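Posted by plilemlow_tech, 10 Jan 2020

Table markings and garment start position for hand-held gripper recording

We are writing a work instruction for recording cloth handling with hand-held grippers. The draft came from our Sollbridge site and says every garment must start inside an outline drawn on the table, flat, collar away from the operator. Two of our operators read "inside" as the whole garment. A third lines up the collar only and lets the rest fall where it falls. We have 290 recordings done the first way and 165 done the second.

Is there a standard that covers this, or is it a house rule? And should the older recordings be thrown out?

Yavuz Çetinkaya

I don't know of a published standard for garment start position. The robot safety standards deal with hazards to people and won't help you here. Treat it as a house rule and write it so it can be checked.

What we use at Skerska:

- One reference point per garment type. For a T-shirt it is the centre of the collar. The hem and sleeves are not referenced.
- A tolerance on that point, in millimetres. Ours is 18. Choose a figure your operators can hold without a ruler.
- The starting state named in words: flat, folded once, or dropped. "Neat" is not a state.
- Fingers open and clear of the cloth when recording starts.
- Any line on the table has a number in the work instruction. If a line has no number, clean it off. Old lines get used by mistake.

Do not throw out the 290 or the 165. Label each group with the rule it was recorded under and keep them apart until someone has compared them. If the label can't be established from the log, set that recording aside.

Also fix the table height and write it down. We changed ours in September without a note in the log and lost the use of almost 400 recordings. 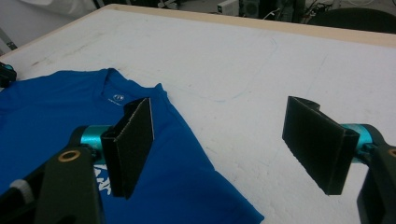

T-shirt laid flat, fingers open. Thin blue pen line on the table top.

The line is faint, so check that yours can be seen under the lighting you record in. Pen also smudges when the top is wiped. If you redraw it, do it from a template and change the revision number on the instruction.

polat_bench

Just use masking tape. Pen wears off.

r_hallam

Tape has a raised edge and the cloth can catch on it, so I would test that first. Agree with the collar reference. I would add that the operator should record which side of the garment faces up. Our sheet had no field for it and we had to go back through the video to fill it in.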